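电子制造与园区政策 > 申报与认证 > 本地增值率

标题：Clornholm园区的小企业，申请“本地增值证明”，外协贴片的费用应该放在哪一栏？

版面提示：发帖前请先查看置顶的表格下载。询问具体案件的时候，请删掉客户名称和合同价格。本版的回答是会员的个人经验，不代表Narncombe采购办公室的意见。
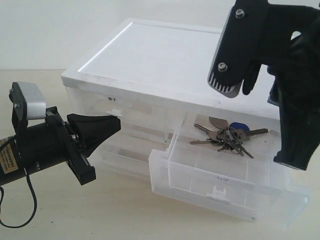

作者：北岸焊台　　发表于2021年1月　　身份：普通会员

各位版友好。我在Clornholm园区的一家小公司工作，我们做工业用的电源模块和小型控制板。中文不是我的母语，如果有的句子写得不自然，请原谅，看不明白的地方请直接问我，我会再写一次。

我们想参加Narncombe地区的公共采购。新的规则说，本地增值率达到60%的产品，可以得到优先供应商的资格；没有达到，但是超过30%的，可以参加投标，没有价格上的优惠。规则本身我读了很多遍，意思是清楚的。困难在表格。

我们的情况是这样：电路设计、软件、最后的组装和老化测试，都在我们自己的车间。贴片我们不自己做，交给Wurell。Wurell的工厂也在本地，但是他们的锡膏和钢网是从外面买来的。变压器从Yazıcı买，Yazıcı是本地注册的公司，发票也是本地发票，可是我知道他们的磁芯是进口的，他们只做绕线和浸漆。

表格的B栏写“外购材料及部件”，C栏写“本地加工服务”。我的问题有这些：

第一，Wurell的发票上，材料和加工费没有分开，只有一个总的价格。我可以把整张发票放在C栏吗？

第二，Yazıcı的变压器，按照发票看是本地采购，按照实际看有一部分是进口。我应该相信发票，还是应该去问他们的成本？他们可能不愿意告诉我。

第三，软件的开发工资可以算进去吗？如果可以，分摊到每一台产品的方法是什么？

我们的物料清单大约80行，一行一行地查来源，对我们来说是很大的工作。如果有人已经通过了审核，希望能说一说实际的做法。谢谢。

二楼　　板厚一点六

先回答第一个。不可以整张放C栏。我去年十月交的时候就是这样填的，被退回来，意见写的是“加工服务与随附材料未分列”。后来请贴片厂重新开了一份明细，不是重新开发票，是在发票后面附一张盖章的分列表，写清楚锡膏、钢网、人工、设备使用各多少。审核的人接受了。

Wurell我没有合作过，但是正规的工厂应该都有自己的报价结构，请他们出一张表不难。你要提前说，不要等到截止前再要。

第三个问题，软件工资可以算，但是要有工时记录。没有记录的话，不要填，填了反而引起他们查别的栏。

三楼　　慢速示波

我不太同意二楼关于软件的说法。“没有记录就不要填”，这样太保守了。规则的附注里面写的是“可合理证明的本地研发支出”，工时记录是一种证明，劳动合同加项目说明也是一种证明。我们公司没有打卡系统，工程师同时做几个项目，我们交的是项目计划和版本提交的历史，从代码仓库里导出来的。通过了。

当然，我们的软件比例不高，可能审核的人觉得不值得争论。

关于Yazıcı这样的供应商：请你去看附注里关于“实质性加工”的那一段。绕线、浸漆、测试，我认为是实质性加工。如果供应商能给一份声明，你可以按全额算本地，不需要知道他们磁芯的价格。

四楼　　板厚一点六

回复三楼：你们通过了，我恭喜你们。但是别人看了你的帖子，照着做，可能不通过，这个风险应该写出来。版本提交的历史只能说明有人写了代码，不能说明写了多久，也不能说明人在哪里写的。我知道有一家公司，软件是请外地的人远程写的，代码仓库里当然看不出来。

我不是说你们有问题，我说的是这种材料本身比较弱。

五楼　　北岸焊台（楼主）

谢谢两位。我先回答二楼的建议：我今天给Wurell写了邮件，请他们出分列表。他们的回复很快，说可以，但是钢网的费用他们不知道怎么写，因为钢网是第一次生产的时候付的，后面的批次没有再收。请问钢网应该分摊，还是只算在第一批？

关于软件，我们的三位工程师都在Clornholm的办公室，合同也写了工作地点。工时我们有记录，但是不太整齐，有的月份是手写的，有的月份是电子表格。我想手写的应该也有效，只要有签名。不知道我的理解对不对。

另外关于Yazıcı，三楼说“供应商声明”。这个声明有固定的格式吗？我在下载区没有找到。

六楼　　园区西门

声明没有固定格式，但是有必须包含的内容：公司注册号、产品型号、加工地点、加工内容、签字人的职务、有效期。有效期很多人忘记。没有写有效期的声明，审核时只当作开具那一年有效。

还有一点，所有的证明材料要保存3年，从证明发出的日期开始算，不是从你提交的日期。抽查的时候他们会要原件，扫描件不行。我们有一位同事把供应商的原件寄到会计公司去了，后来找了很久。

钢网属于工装。工装在表格里是D栏，“模具、夹具及其他分摊费用”。按照预计产量分摊就可以，写明预计产量是怎么来的。如果金额很小，可以不写，不写对你没有害处，只是增值率低一点点。

七楼　　潮敏等级

楼上说“不写没有害处”，我想补充：如果钢网是外地做的，你把它放在B栏，分母就变大，增值率会下降。不写，分母变小，增值率反而高。所以这不是“没有害处”的问题，审核的人可能认为你故意不写。我建议完整地写，金额小也写。

我做过两次申请，我的感觉是，他们对数字的大小不太敏感，对遗漏很敏感。

八楼　　园区西门

七楼说得对，我上面写得不准确。如果工装是本地做的，不写是你自己少算；如果是外地做的，不写就是遗漏。楼主先问清楚Wurell的钢网是哪里做的。楼主第一个帖子里其实已经说了，是外面买的，所以应该写。

九楼　　慢速示波

回四楼。远程写代码的那个例子我也听说过，但是那一家没有通过的原因，我听到的是别的，是他们的机箱。机箱报的是本地生产，后来查到只是在本地贴了标签。

软件那一部分，我承认我们的材料不是最强的。我的意思只是，小公司如果工时记录不完整，不要自己先放弃。附注给了空间，就可以用。审核的人不同意，他会来问，你再补。

补材料的时间是60天，够了。

十楼　　板厚一点六

补材料的期限是够的，可是补材料的时候，你的申请是暂停的，投标不会等你。我那一次退回来，等再通过，那一轮的招标已经关了。所以对有明确投标计划的公司，第一次就交完整，比什么都重要。

没有投标计划，只是想先拿到证明的，可以像九楼那样做，我没有意见。

楼主，你们有具体的投标目标吗？

十一楼　　北岸焊台（楼主）

有的。我们想参加的是水务设施的控制箱更新，预计春天公布。所以时间对我们比较重要，我倾向于二楼的做法，一次交完整。

昨天我和Yazıcı通了电话。他们愿意出声明，但是他们的法务人员要求加一句话，“本声明不构成对最终产品原产地的保证”。我觉得这句话合理，因为最终产品是我们做的。但是我担心审核的人看到“不构成保证”，就认为声明没有用。有没有人见过类似的情况？

还有一个新的问题，和机箱有关系，因为九楼提到了机箱。我们的控制板装在塑料外壳里面，外壳是从外地买的空壳，我们在本地开孔、丝印、装配、清洁。外壳本身肯定放在B栏，这个我没有疑问。我想知道的是，开孔和丝印的人工，能不能放在C栏；清洁和外观检查的人工，又能不能放进去。

十二楼　　丝印与烘干

终于有我能回答的问题。我们专门给别人做外壳加工，所以这一部分我比较熟悉，我尽量按照条文来写，避免只讲自己的印象。中文我也是后来学的，楼主的心情我理解。

条文把本地加工分成“改变产品功能或形态的加工”和“辅助作业”。开孔改变形态，可以算。丝印这一项有过争论，早先审核的人把它当作标识，等于贴标签，不给算。后来补充说明里写，如果丝印的内容是操作所必需的，例如接线端子的编号、警告标志，就按照加工来算；如果只是公司的标志，就不算。我们的做法是把丝印的版面图附在后面，用两种颜色标出哪些是功能性的内容，哪些不是，费用按照面积分开。这样做有一点麻烦，但是从来没有被退过。

烘干和丝印是连在一起的工序，跟着丝印走，不要单独列。单独列出来，他们会问烘干改变了什么功能，你很难回答。

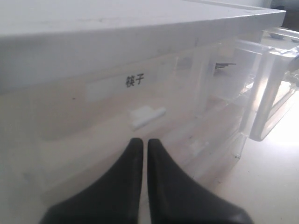 清洁和外观检查属于“辅助作业”，我们一直放在E栏，不进入增值率的计算，也没有人要求我们改。有些公司想把它们放进C栏，理由是没有这道工序客户就不收货，这个理由在商业上成立，在条文上不成立，因为条文问的是产品有没有变化，不问客户满意不满意。拿上面照片里的白色顶板来说，靠近前边的地方有一些灰色的痕迹，你派一个人把它擦一遍，再检查一遍，付了工资，但是这块板还是原来的板，开孔没有多，形状没有变，所以这份工资只能留在E栏。如果不是擦，是打磨以后重新喷涂，那就要看喷涂有没有功能上的要求，比如防紫外线或者防静电，有要求并且有测试报告的，可以试着放在C栏；只为了好看的，我的经验是放了也会被移出来。楼主的外壳如果有密封要求，密封条的安装和密封测试是可以算的，请不要忘记这一项，很多人把它和外观检查写在同一行，结果一起被移到了E栏，很可惜。

关于机箱贴标签的那个案子，我也听说过，具体的经过不清楚，不评论。

十三楼　　潮敏等级

楼上写得很清楚，收藏了。只有一个地方我有不同的经验：丝印费用按照面积分，我们那一次审核的人不接受，要求按照网版的数量分。他说面积可以随便画，网版是有发票的。

可能不同的审核人员标准不一样，这也是大家一直抱怨的事情。

十四楼　　丝印与烘干

回十三楼：有可能。如果功能性的内容和公司标志在不同的网版上，按照网版分当然更好，有票据。我们多数的产品是同一块网版印完，所以只能用面积。你们可以在附注里写明为什么用这个方法，我觉得方法写出来了，他们一般会接受。

十五楼　　园区西门

回楼主关于Yazıcı声明的那句话。这种句子很普通，大的供应商都会加。你只要确认声明的正文里明确写了“绕线、浸漆及测试在本地完成”，就没有问题。审核看的是加工地点和加工内容，不看供应商对你的最终产品负不负责。

但是请注意句子的位置。我见过一份声明，免责的话写在最前面，正文写得很含糊，整份看起来像什么都没有说。建议请他们放在最后。

十六楼　　外协很难

我来说一点不同的意见。各位讨论得很细，可是我怀疑这个证明对楼主这样的公司值不值得。我们也在Clornholm，做传感器的，算了一下，为了这个证明，会计和一位工程师要花很多时间，最后的优惠只有在报价和别人接近的时候才有用。水务的项目我们投过，价格差得很远，有优惠也没有用。

我不是劝楼主放弃，只是建议先看看上一轮中标的价格，公告里可以查到。

十七楼　　板厚一点六

十六楼的提醒有道理，但是我的看法不一样。证明不只在一次投标里有用，有了它，总包的公司会主动来找你，因为他们自己也需要凑本地的比例。我们现在的订单里，有一部分就是这样来的，我们自己没有去投标，是作为分包。

传感器可能不同，传感器的芯片占成本太多，增值率本来就上不去。

十八楼　　外协很难

这个我承认，我们第一次算的时候连30%都很勉强。如果是电源模块，人工和变压器的比例大，情况会好很多。那么我收回一半的话。

查上一轮价格的建议我不收回。

十九楼　　北岸焊台（楼主）

各位写的内容，我全部打印出来，和我们的会计一起读了一遍。我把现在的做法写在这里，如果哪里还有错误，请指出。

Wurell的发票不整张放C栏。他们会出盖章的分列表，锡膏进B栏，人工和设备使用进C栏，钢网进D栏，按照预计产量分摊，注明是外地制作。

Yazıcı的变压器，用供应商声明，写有效期，免责的句子放在最后。他们的法务同意了。

软件工资按照工时记录计算，只算有签名的月份。有两个月的手写记录没有签名，会计的意见是不要补签，直接不算，我同意她的意见。三楼提到的代码提交历史，我们准备作为附件一起交，不作为主要的证明。

外壳：空壳进B栏，开孔进C栏，丝印只算端子编号和警告标志。我们的公司标志恰好在另外一块网版上，所以按照十三楼的办法，用网版来分。密封条的安装和测试，我们以前确实和外观检查写在同一行，现在拆开了。谢谢十二楼，这一点我自己不会发现。

上一轮的中标价格我也查了。我们的价格比中标的公司高，但是差距在优惠的范围以内，所以老板决定继续做。

还剩一个小问题。变压器有一个型号，我们有时候从Yazıcı买，缺货的时候从外地的代理商买。同一行物料，两个来源，应该怎么写？

二十楼　　潮敏等级

拆成两行，按照上一年实际采购的金额比例写。不要只写Yazıcı，抽查的时候他们会看进货的流水。

二十一楼　　园区西门

同意拆行。另外两行的物料编码要不同，可以在原来的编码后面加字母。编码相同的两行，系统导入的时候会自动合并，合并以后只留下第一行的来源，你自己在屏幕上看不出来，要到导出PDF的时候才能看见。我报告过这个问题，客服说已经登记。

二十二楼　　慢速示波

编码自动合并这件事，请版主加到置顶里吧，我们也碰到过。

楼主，代码提交历史作为附件是好的。导出的时候请把提交人的邮箱地址去掉，我们那次没有去掉，工程师不太高兴。

二十三楼　　北岸焊台（楼主）

好的，邮箱会去掉，编码后面加字母A和B。

Wurell的分列表今天收到了，但是盖的是销售部的章，不是公司章。我已经请他们重新寄一份。收到以后就提交，有结果我再来回复。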